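**1/**
今天要夸一夸我家那堆彩色塑料餐具!本来只是想把碗柜最下面那层腾出来放砂锅,结果一收拾就收拾了一个下午,越弄越上头,砂锅到现在还在地上。

**2/**
先交代来历:盘子和碗是七月搬家那会儿在 Dunden 买的,杯子是后来在 Policarpio 那家杂货铺陆陆续续添的。当时纯粹图颜色好看,橙的、绿的、黄的、蓝的,往桌上一摆心情立刻变好。野餐用,小朋友来家里吃饭也用,掉地上大家都不慌。

**3/**
缺点也有,就是不成套!碗和碗口径不一样,杯子和碗更谈不上配合。之前我都是一股脑塞进柜子,每次开门都要用膝盖顶着,怕它们滚出来。

**4/**
所以今天铺好那块墨绿色的桌布(配亮色真的绝,强烈推荐深色桌布),把它们全请出来,研究怎么叠最省地方。叠着叠着就玩起来了,变成了看能叠多高,哈哈哈哈。

**5/**
最满意的一座塔:大橙盘打底,橙红色的碗倒扣在盘子中间,上面坐一只浅绿色的碗,碗里立橙色杯子,再套浅绿杯、淡黄杯,最顶上一只蓝碗。有一点点歪,但是我好喜欢它歪的样子!

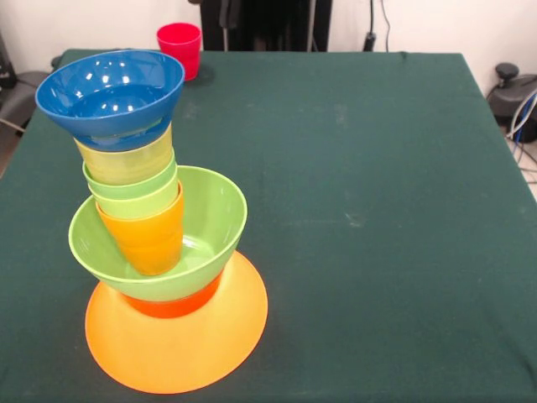
**6/**
说回收纳。玩归玩,还是玩出了一点心得的。倒扣的碗当底座特别好用,碗底那一圈正好给上面的碗一个落脚的地方。不过放进柜子里我还是建议统统正着套,大的在下小的在上,拿的时候一只手就够了。

**7/**
杯子是最大的惊喜!同款杯子互相套进去,只露出上面一截,高度一下子省掉好多。以前我是一只一只排着放的,整整占掉一排,想想真是浪费。

**8/**
有朋友私信问会不会卡住拔不出来。会!尤其是刚洗完没擦干就套进去的时候。我的办法是外面那只泡一会儿温水,里面那只倒点凉水,轻轻转一下就松了。千万别硬掰,我掰裂过一只,到现在还心疼。

**9/**
另外一个小习惯:盘子之间垫一张厨房纸。塑料面磨花了就不亮了,我最爱的就是它们亮晶晶反光的样子,像糖果一样。

**10/**
本来想去 Brusness 买个分层架,看了一眼价格,冷静了。后来翻出一个装 Kimon 饼干的旧铁盒,盖子拿掉,杯子横着躺进去刚刚好!省下来的钱准备再买一只紫色的碗(别劝我,家里真的没有紫色)。

**11/**
算了下时间,从搬出来到洗好擦干放回去用了 47 分钟,其中有 10 分钟绝对是在叠塔。剩下的半个下午嘛,都在擦柜子和发呆。

**12/**
叠塔这个事真的推荐给家里有小朋友的,塑料的倒了也不怕,就是声音有点响,楼下有人午睡的话记得铺块厚点的布。玩的时候让他们自己挑颜色,谁放哪一层都能商量半天,特别有意思。

**13/**
好了,我去把砂锅放进去。你们家有没有这种不成套但是死也不肯扔的餐具?评论区给我看看,想看颜色最花的!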